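Workshop tips: working next to a sorting arm

Posted May 25, 2026

We run a small parts and returns shop at Prorkwood, and since March we have had automatic arms doing some of the sorting and tray work. Eleven of us share the floor with them. These are the tips that ended up taped to the cabinet door, typed out properly. Most apply to any bench where a machine handles part of the job and people handle the rest.

Set the bench up before you set the arm up

Clear the bench down to what the job needs. Tape rolls, mugs, pens and box cutters all end up in the way sooner or later, and an arm that was taught to reach over a clear bench will still reach over it with a mug there. We keep a shelf at elbow height behind each station for personal things.

Mark the tray position with colored tape at two corners. If the tray gets bumped, push it back to the tape. Do this before you touch any settings. We lost most of a morning once re-teaching positions when all that had happened was a tray had slid over while someone was wiping down.

Pick a tray color that is different from most of what you put on it. Trays with a raised rim are worth having, as round things roll. A textured floor helps too, though it takes longer to clean in the grooves. Use a soft brush and dish soap, rinse, and stand the tray on its short side to dry.

Cables

Look at the cables at the start of every shift. Run your eye along the whole length with the power off. You are looking for a loop that has dropped lower than it was, a shiny spot where something has been rubbing, or a tie that has let go. Hook-and-loop ties are better than zip ties near anything that moves, and you can undo them without a blade.

Leave slack at the joints. New people tend to tidy the wires up tight and then the arm can't straighten out.

Keep a paper log

Our stations came with software from Talpur that records every pick. It is fine for totals. By the end of the first month it said 3,103 picks and gave us a nice chart. It does not say that the station by the back door acts up when the sun comes in low, or that the wet sponges stick. People know that, so we keep a clipboard at each station. Date, initials, what happened, what you did. One line is enough.

Read the last page when you come on. It takes a minute and saves asking around.

Who does what

Before the arms, four people sorted all day and one person checked. Now two people load and clear trays, and the others rotate through checking, packing and repairs. No one lost hours over it, but the days are different and it is fair to say so to anyone starting out. Sorting by hand was dull, but you could talk while you did it. Loading trays comes in bursts, with waiting in between, and some people find the waiting harder than the work.

What has helped:

Swap stations at break, every break, even if you are happy where you are. Sore wrists went down when we started this. Tired eyes went up for a while among the checkers, so checking is now limited to one stretch before lunch and one after.

Teach everyone to stop the machine and start it again, including the people who only pack. For the first few weeks only Hernán Quintero and I knew the restart steps, and we ate a lot of cold lunches.

Give the loader the say on speed. The person with their hands near the tray should be the one who decides if it runs slower.

Hands

Stop the arm before you reach in. Every time, even to turn one item around. Take off rings and lanyards and push your sleeves up past the wrist. If you wear gloves, wear ones that fit. Loose fingertips catch.

Mixed trays

Single-item trays are easy. Mixed ones need some thought from whoever loads them. Leave a finger's width between items and more if one of them is soft. Put rope down coiled or bent so the ends stay inside the rim. Rough stone is hard to hold for people and arms alike, so give it room on both sides. Sponges squash, and the grip that suits a rock will flatten one, so check the grip setting when the mix changes.

If you work beside a sink, keep the tray as far onto the counter as you can, and put a strainer over the drain when there are small parts around.

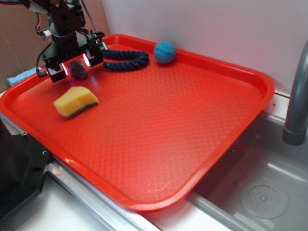
Hernán disagrees with me on part of this and wanted it on the page. He says the gap between items matters a lot less than people think, and that loaders waste time fussing over it. His advice is to load the way you would for a coworker, watch the first few picks, and only change what gives trouble. He also thinks new loaders should spend their first day on checking, so they see what a bad tray costs the next person along.

I still leave the gap. The first day on checking is a good idea and we have started doing it.

End of shift

Park the arm, power off, then wipe down - in that order. Use a damp cloth on the fingers and nothing with bleach in it. We tried the Tritodico spray on one station and it left a film, so we went back to plain water.

Brush out the tray. Empty the strainer. Put the clipboard back on its hook with the pen attached.

Spare ties and grip pads are in the Modeo drawer, second one down. If you take the last pack, write it on the board.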